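Glaze notebook, Pultham workshop
22/02/2025 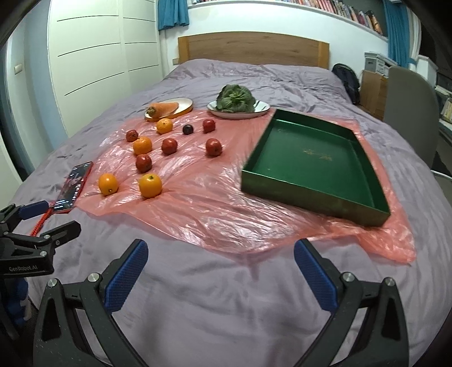
Fruit, vegetables and dishes set out on the pink sheet, on top of the bed.

Bisque unpacked this morning. Kiln was still warm at the bottom so I left the lowest shelf until after lunch. No breakages apart from the small jug with the thin handle, which had a crack in it when it went in. I had written that down and then packed it anyway.

Weighed the big Linance bowl before and after, as Zuleica asked. Bone dry 1,842 g, bisqued 1,689 g. That is a loss of a bit over eight per cent. Their sheet doesn't give a figure for this. The last body we used lost less, but I only weighed one piece that time and on the kitchen scales, so I wouldn't compare them.

Colour after bisque is paler than I expected, more pink than orange. There is a bit of scumming on the rims where the pots dried fastest. It rubs off with a wet sponge but comes back when the pot dries again. I sponged half the rims and left the others alone to see if it shows through the glaze.

Tai base glaze, second batch

Mixed the second batch of Tai white from the same recipe, with the new bag of feldspar. Sieved twice. It still felt gritty between the fingers at the bottom of the bucket, so I put the last part through a third time. The first batch was too thick and crawled on the insides of the mugs. For this one I added water until a dipped finger came out with the nail just showing. I know that isn't a measurement. The hydrometer is broken, or at least it gives two different readings in the same bucket, and I have stopped using it. Weighing a full measuring jug would be better. Need to mark a jug and keep it for that.

A good deal of it had settled hard by the afternoon. Added a pinch of Epsom salts dissolved in warm water and it stirred up more easily. Didn't weigh the pinch. Should have.

Test tiles

Made 16 tiles from the offcuts last week, all L-shaped so that they stand up and show any running. Each has a stamped patch near the top and a smooth patch below. A band of iron oxide is brushed across the back of the foot with the tile number in it. Two of the numbers have already smudged (six and nine, of course, and they are now both a sort of blob). I scratched them in again with a needle.

What went on:

1 to 4: Tai white alone, one dip, two dips, three dips, and one poured.
5 to 8: Tai white over iron slip, same order.
9 to 12: Tai white with copper carbonate added, low to high.
13 to 16: the old Tai from the first batch, thinned down, same order as 1 to 4.

Dips were a slow count of three. On the three-dip tiles the last coat began to crack as it dried, fine lines, mostly on the stamped patch. Rubbed them over with a dry finger. If these crawl we know the reason, and I wouldn't use three coats on a real pot in any case.

The copper went in badly. It floated in specks and I had to sieve it again in the small sieve. Tile 9 was dipped before I noticed, so it may be speckled. Tiles 10 to 12 were done after.

Waxing

Ran out of the good wax halfway through the feet. The rest were done with the older pot, which has thickened and leaves hairs behind. I think the brush is to blame more than the wax. Wiped all feet afterwards. Bowls 3 and 4 have a drip of wax on the outside wall, low down. I tried to burn it off with the torch and it mostly went, but there may be a bare spot after firing. Put those two at the back of the shelf.

Kiln

The Stikasier controller did its odd thing again and lost the saved programme when the plug was pulled. Typed it back in from the card on the wall. The card says a 90 minute hold at the end of the preheat, and I followed that, although Zuleica's own note in the last notebook has it shorter. The pots were glazed the same day so the longer hold seems sensible. Someone please check which one is meant and cross out the other.

Packing, bottom to top:

Bottom shelf: mugs, plain white, the ones with sponged rims on the left and the unsponged on the right.
Middle: big bowl in the centre, small bowls round it.
Top: tiles, all facing the door, numbers to the back. Cookies under tiles 3, 4, 12 and 16.

Cones in front of the peephole on the bottom and middle shelves. Couldn't fit a set on the top without moving the tiles, so there is no cone reading for the shelf that matters most. I'll leave a gap next time.

Firing to cone six, with the slow cool switched on. Lid closed and bung in after the hold. The whole firing should run to roughly the middle of the night and it won't be cool enough to open tomorrow morning. Please don't lift the lid to look.

To do

Order wax. Get the larger size.
New brush for wax, a cheap one.
Throw away or fix the hydrometer.
Bat wash is nearly finished, and the shelf with the chipped corner needs doing on both sides.
Weigh three more Linance pieces before and after the next bisque. One bowl is not enough to go on.
Ask Linance if the scumming is usual with this body, and if barium is already in it.
Zuleica Guerra wants the dinner plates in white by June, a full set and spares. I have told her yes for the bowls. For the plates I want to see the tiles first, and also one test plate, to see if it warps.

Reclaim bucket is full. I slopped half of it out on the plaster slab before leaving. Whoever is in next, turn it over if the top looks matt.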